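Lists > Kimham Workshop > gripper-build > Thread: finger linkage play

From: Lucyna Szewczyk
To: gripper-build
Subject: Re: finger linkage play

Ruaridh Semple wrote:
> Mine has 4 mm of side play at the pad tips after a week of use.
> I have tightened the pivot screws twice and they back out again.
> Is it the screws or the links? Also, does anyone log width from
> the motor encoder, or do you track the pads?

Ruaridh,

Check the links first. On my first set the holes had gone oval at the hub end, and no amount of thread locker fixes that. I recut all of them and reamed the holes after cutting. Play at the tips is now under what I can measure with the calipers I have.

For the screws, use medium strength thread locker on the last few threads only. If it creeps into the joint the finger will bind near full close. Leave it overnight before you power the motor.

On width: I log the encoder and zero it against closed pads at the start of each session. Mekdes tracks the pads from the video instead. Her numbers drift less, but she loses them whenever a finger is hidden.

The handheld unit now has the new links on both sides. I am running it on packaged snacks laid out on a printed cloth. Foil is the hard case because of glare. The clear bags come next.
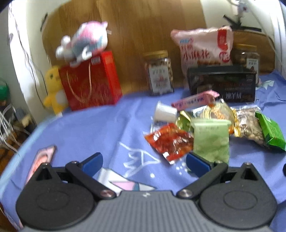
New links, dark blue pads, nothing gripped. Red foil packet nearest the middle.

Still open: current limit. At 400 mA the motor stalls before the fingers reach full close on thick items. Sławomir suggested stepping it up in small increments and watching the case temperature. I have not done this yet.

Drawings for the recut links are in the shared folder, revision 7. Ignore revision 6, the hub bore is wrong.

Lucyna

14 replies | 4 followers | Share

Related threads
Reaming small holes without a drill press
Pad material: what are you gluing with?
Encoder zero lost after power cycle
Grabner motor mounts, spare set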